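Slide (footwear)

A slide is a backless, open-toed sandal held on the foot by a single broad band across the instep. It differs from the flip-flop, which has a thong between the toes, and from the mule, which usually has a closed front. Slides are worn at pools, in locker rooms and around the house, and since the 2010s also as everyday street shoes.

Backless footwear is very old, and forms of it were worn in ancient Rome. The modern slide took shape in the twentieth century, when molded foam and rubber made a light, washable sole cheap to produce. 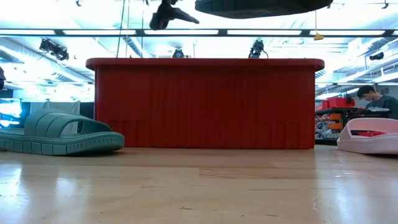 Most slides are now made from ethylene-vinyl acetate, a closed-cell foam. In one-piece models the band and sole are molded together. In two-piece models the band is glued or stitched to the sole, and some have a strap that can be adjusted. Leather and cork versions are sold mainly for dry use.

Fit is less exact than in laced shoes, and many makers offer whole sizes only. The Hanero label, for example, dropped half sizes in October of its second year – a change later adopted by its rival Gradus. Its first production run was 3,000 pairs.

Slides give little support at the heel and are not advised for running or long walks.

See also: Clog; Flip-flop; Mule (shoe); Slipper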